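Nettoyer une table en marbre foncé dans un café : auréoles + cadres des menus qui rayent ?

Posté par Trinidad Bermúdez
Rubrique : Entretien / pierre naturelle - 272 vues

Bonjour à tous, je fais vite, on ouvre à 8 h. On a repris un petit salon de café avec des tables en marbre gris foncé, poli, veines blanches et brunes. Très joli mais l'enfer à entretenir. Deux soucis : des ronds mats là où on pose les tasses, et des petites rayures fines à l'endroit des menus. Les menus sont dans des cadres en métal, les clients les tirent vers eux, les tournent, les repoussent... 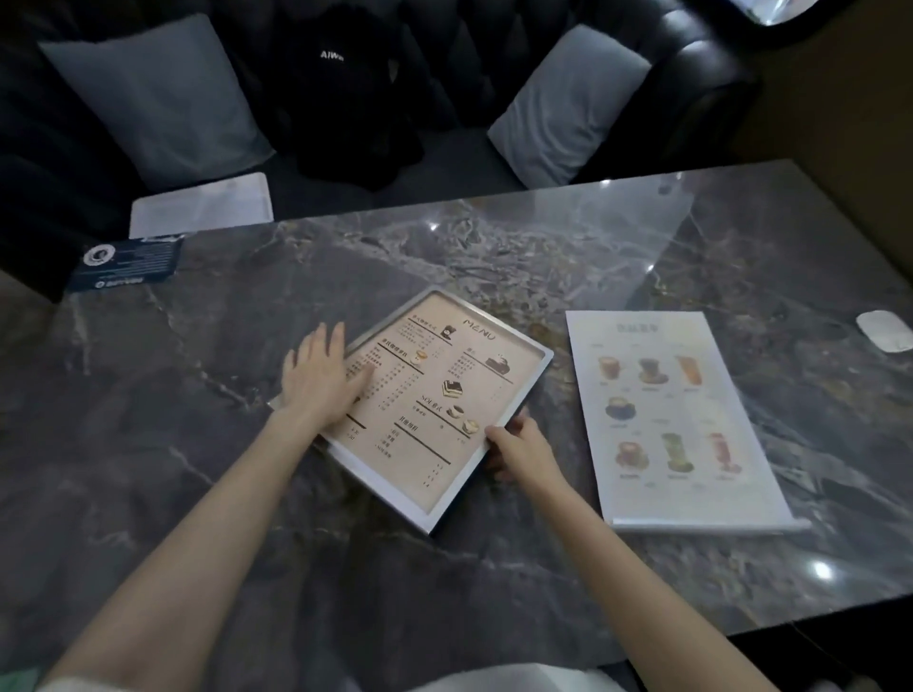 Le menu dans son cadre, sur une des tables côté canapé

Déjà essayé : eau + savon noir (bof, ça laisse un film), vinaigre blanc dilué sur un coin (pire !!). Budget 50 euros par table, pas plus. Faut-il tout faire repolir ? Et pour les cadres, vous mettez quoi dessous ? Merci d'avance

Diarmuid Kinsella
Stop vinaigre tout de suite. Citron pareil, anticalcaire pareil. Le marbre c'est du calcaire, l'acide mange le poli, tes ronds mats viennent sûrement de là - café, jus, soda. Ce n'est pas une tache, donc frotter ne sert à rien.
Au quotidien : savon neutre, très peu, microfibre humide, puis essuyer à sec. Le film du savon noir part à l'eau tiède, deux ou trois passages.
Pour les ronds : poudre à polir spéciale marbre, feutre humide, petits cercles. J'utilise la Semdale, le pot m'a duré tout l'hiver. Teste sous le plateau ou dans un angle d'abord, sur du foncé ça se voit vite si on insiste trop. Si l'ongle accroche dans les rayures, là c'est marbrier.
Après, un hydrofuge oléofuge. Ça n'empeche pas l'acide d'attaquer, ça laisse juste le temps d'essuyer.

Lüthi_deco
pastilles de feutre aux quatre coins du cadre et basta. les adhésives tiennent mal sur le métal si c'est gras, dégraisser à l'alcool avant. et les changer quand y'a du sable dedans sinon ça raye autant

Kultero
Nous on a mis des sets en cuir partout, plus de problème. Sinon change les tables lol

Trinidad Bermúdez
Merci ! Feutres posés ce matin sur tous les cadres. La poudre est commandée, j'essaie sur la table du fond et je reviens vous dire. Pour les sets je suis pas fan, on verrait plus la pierre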